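Setup and Upkeep of a Handheld Gripper Station
Project report, group 6
Youssra Benmoussa, Anas Ait Brahim, Zineb Abou Zeid
Supervisor: Nabila Abdel Hamid

1. Background

The station was started by last year's group under the name Iden. It is used to record a person picking up and placing small objects with a pair of handheld grippers. The recordings are later used by the Samir group to train a two-arm robot, which is covered in their own report. When we took over in November the station worked, but not reliably. Recordings failed without warning, the two grippers did not close the same way, and there was no written procedure for setting anything up.

Our task was to get the station to a state where another student could run a session without help, and to write down how to keep it there.

2. The station

The station consists of a table on a black metal frame, a left and a right gripper, a head-mounted camera and a recording computer. Each gripper has two curved fingers lined with black pads. Under the fingers is a square plate with a black and white marker pattern. The software finds this pattern in the camera image and works out where the gripper is.

The tabletop is light gray and slightly glossy. Last year's group chose it for contrast with the objects, and the colored discs do stand out well on it. The gloss was a problem for us, see section 5.

3. Condition at the start

We spent the first two sessions only looking and taking notes. The main findings were:

Right gripper: the screws holding the marker plate had worked loose. The plate could be tilted by hand.
Left gripper: one finger pad was lifting at the tip. The trigger did not return fully.
Both grippers: the opening width reported by the software did not match what we measured with calipers. The left was worse.
Cables: the power strip was under the middle of the table, where the operator's feet go. It had been kicked off at least once during a recording.
Software: the calibration file was from before the summer, and the person who made it had graduated.

4. Repairs

4.1 Marker plate. We took the plate off, cleaned the threads and put the screws back with a medium thread locker. Anas first tried it with lock washers only, and the plate was loose again by the next Wednesday. With thread locker it has held. The plate must not be used as a handle when the gripper is picked up. We did this ourselves more than once.

4.2 Finger pads. The old pad was pulled off and the glue residue removed with isopropyl alcohol. The new pad was cut from the spare sheet, glued and clamped overnight. We replaced both pads on the left gripper, although only one was damaged, so that they would have the same thickness. The opening width has to be recalibrated after any pad change.

4.3 Trigger. The return spring was not broken. It had slipped off its post inside the housing. Getting it back on took most of an afternoon because the housing has to be opened from the side with the hidden screw. Abdelghani Bensaid from the workshop showed us how to hold the spring with a loop of thread while closing the housing - this is much easier than tweezers.

4.4 Cables. The power strip was moved out to the left side on the floor. We would have preferred to mount it on the table frame, but its cord was too short to reach the outlet from there. The cable on the floor still has to be checked before each session.

5. Calibration

Calibration has two parts. First the opening width: each gripper is closed on gauge blocks and the reading is entered in the Fletlow tool. Eight readings are taken per gripper, half of them while opening and half while closing. If the two sets disagree, the trigger is sticking and should be looked at before going on.

The second part is marker tracking. The operator puts on the head camera, stands at the table and moves each gripper slowly over the work area for 500 frames. The tool then reports how many frames had a usable marker. Our first result for the right gripper was 72 percent, which is too low. Most of the lost frames were at the far side of the table, where the ceiling light reflected off the top and washed out the marker edges. Switching off the row of lights nearest the wall brought the result to over 90 percent. A matte mat would probably be a better fix but we did not have time to test one.

6. Check before each session

Wipe the marker plates with a dry cloth.
Try to move each plate by hand. Stop if it gives.
Pull both triggers fully and let go. The fingers must open on their own.
Look at the pad tips for lifting.
Check the floor cable and the power strip.
Record a short trial pick with a disc and play it back before starting the real session.

The trial pick is the step people want to skip. On one occasion Zineb found during playback that the head camera had been left in a low-resolution mode, and none of the other checks would have caught it.

7. Remaining problems

The trigger spring will slip again if the gripper is dropped. A small printed clip could hold it, and a drawing is in the project folder under Gesden, but it has not been printed. The marker plates are also showing wear at the corners, and we have no spares.

We did not manage to compare readings between different operators. Youssra did nearly all of the calibration runs, so we do not know how much the results depend on one person's way of moving.

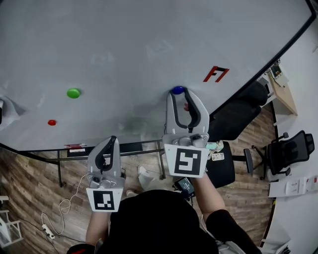

Figure 1. Both grippers over the table, with the right one open around the blue disc.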